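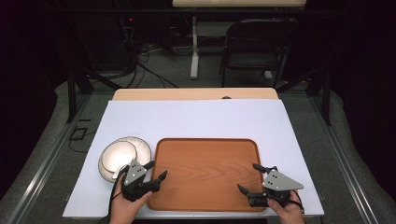
Una lectora me escribe que los mapas de historia digital le parecen un adorno, que ella prefiere un buen índice y que nunca ha aprendido nada pinchando un punto de color. Le doy la razón a medias.

Llevo meses consultando el archivo de cartas de emigrantes de Flumitz. Son 1,873 cartas transcritas, y 1,054 tienen lugar de envío seguro. Las demás dicen «desde el puerto», «en casa de mi tía» o nada.

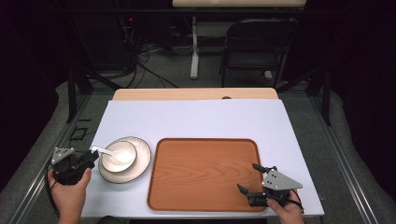
El mapa del proyecto solo muestra las primeras. Quien entra por ahí cree que casi todos escribían desde Holanda, cuando lo que ocurre es que en Holanda se fechaba mejor.

Mi propuesta es modesta: que las cartas sin lugar aparezcan también, en una lista junto al mapa y con el mismo tamaño de letra. Brikico, el programa que usan para publicarlo, permite hacerlo. Lo probé con 35 cartas y tardé una tarde.

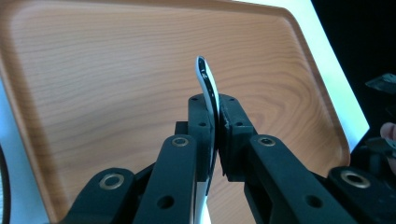 También pediría que cada punto indicara quién decidió su posición y con qué fuente. En la colección de Tamton hay cinco cartas situadas en una aldea que cambió de nombre dos veces, y la ficha no lo menciona. Un estudiante las citará tal cual.

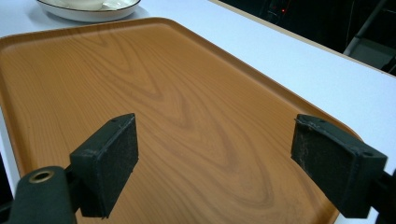 El índice que defiende la lectora tiene problemas parecidos, porque alguien eligió las entradas y dejó fuera otras. Pero un índice impreso suele llevar un prólogo donde se explica el criterio. A los mapas en línea habría que exigirles esa misma página, enlazada desde la portada y firmada.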